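**Renden garment handling - progress report to Orakzai**
Period ending January. Prepared by Naheed Cheema.

## Status

Data collection for the second work package is complete. The set now holds 289 demonstrations of garment pickup and straightening, all recorded with the hand-held gripper. Training on the full set started in January and is still running at the Betport site.

## Method

The operator carries the gripper to the garment, closes it on the fabric, lifts, and moves until the garment hangs free or lies flat. The policy receives the wrist view and the jaw opening and predicts a short sequence of gripper motions. No garment model is used. Grasp points are not labeled by hand; they are taken from the gripper position when the jaw closes.

In the first work package the grasp point was defined as a single pixel. This failed on crumpled items, where the fabric between the pads is often a bunched strand with no clear edge or corner. We now predict a small region and an approach angle.

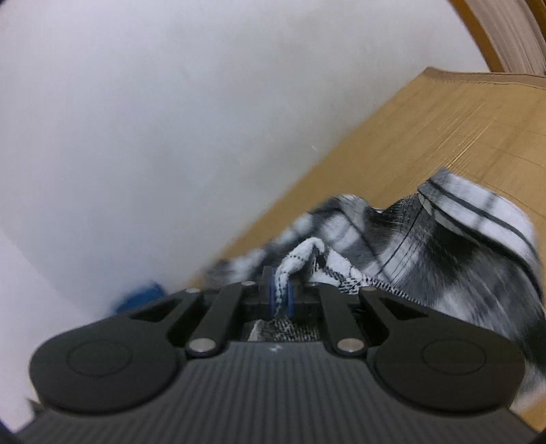 Patterned fabric remains the harder case. Checks and stripes give the tracker many near-identical points, and fast motion blurs them together. Two changes were made: frames above a blur threshold are dropped from the tracking loss but kept for the policy, and the tracker is restarted after each jaw closure. Together they removed most of the tracking jumps seen in the earlier runs. Plain fabric was not affected.

## Open issues

- Slip is detected late. The jaw opening changes very little when thin cotton slides out, so the current signal is weak.
- Two operators recorded all of the data, and their lifting speeds differ. We do not yet know how far this carries over into the policy.
- The Rillska arm has a slower wrist than a human operator - replayed motions have to be stretched in time before they can be executed.

## Next period

Finish training, then run the policy on the Rillska arm with garments left out of the training set. Plain and patterned items will be reported separately. No change to the budget is requested.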